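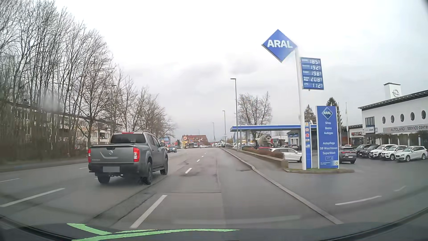

4. Driver set-up and first shift

Revised 28/01/2019. Replaces the November sheet.

This section covers the Ustus automatic run log for drivers moving from paper run sheets. It applies to all Ferness cars and vans. Dispatch set-up is in section 5.

4.1 What changes

Ustus fills in the run sheet. It logs the start and finish of each run, the stops, the distance and any time spent standing in traffic. Drivers no longer write these down and no longer phone in when they are held up. Dispatch sees the delay and moves the later jobs.

Drivers still do the vehicle check, the load check and the customer signature. Ustus does not steer, brake or change lanes. The driver chooses the lane and the speed, and is responsible for both.

4.2 Before leaving the depot

1. Complete the vehicle check as usual.
2. Switch on the ignition and wait for the steady light on the Ustus unit.
3. Enter your driver number, then press OK. If you are sharing the vehicle, the second driver signs in at changeover.
4. Compare the job list with the load. Report missing items to dispatch on extension 331.
5. Press START RUN.

CAUTION: Do all sign-in and editing while parked. The keypad locks when the vehicle moves. Do not try to defeat the lock.

NOTE: If the light keeps flashing, check the plug on the power lead (part 2654). A spare is kept in the key cabinet at Sarkbridge.

4.3 Held up in traffic

Leave the unit alone. Ustus marks a stop on the road as TRAFFIC and a stop at a job address as JOB. Waiting at signals or behind a bus counts as working time and is never taken from a break. 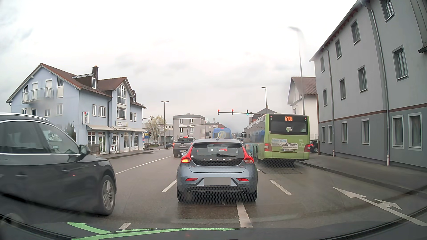 Fig. 4-1. Approach to signals, with a bus in the right lane.

If a new job order comes through while you are in a queue, the unit gives 2 short tones. You do not have to answer until you have pulled up somewhere safe. Dispatchers have been told not to ring a driver who has not replied.

4.4 On open road

Follow the signs and your own judgement if they disagree with the suggested route. Ustus recalculates without asking for a reason, and a changed route is not reported as a fault.

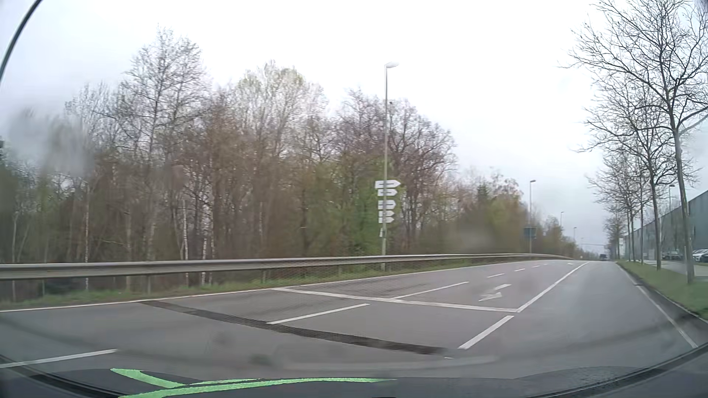 Signal can drop out between towns. The unit keeps up to 4000 entries and sends them when it reconnects, so there is no need to stop or restart it. Dispatch will see the vehicle as NO CONTACT in the meantime.

4.5 End of shift

1. Park and press END RUN.
2. Read through the log on the screen.
3. To correct a stop, select it, choose EDIT and pick the right label. Your correction is kept beside the original entry.
4. Press CONFIRM, then sign out.

The log goes to payroll only after you confirm it. Corrections can be made until the end of the next shift. After that, use the paper form.

4.6 Who sees the log

Dispatch sees the current run. Payroll sees hours only. Position is not recorded after sign-out. Ramanauskas, the installer, can open fault records but not driver names.

Keep a blank run sheet in the door pocket in case the unit fails.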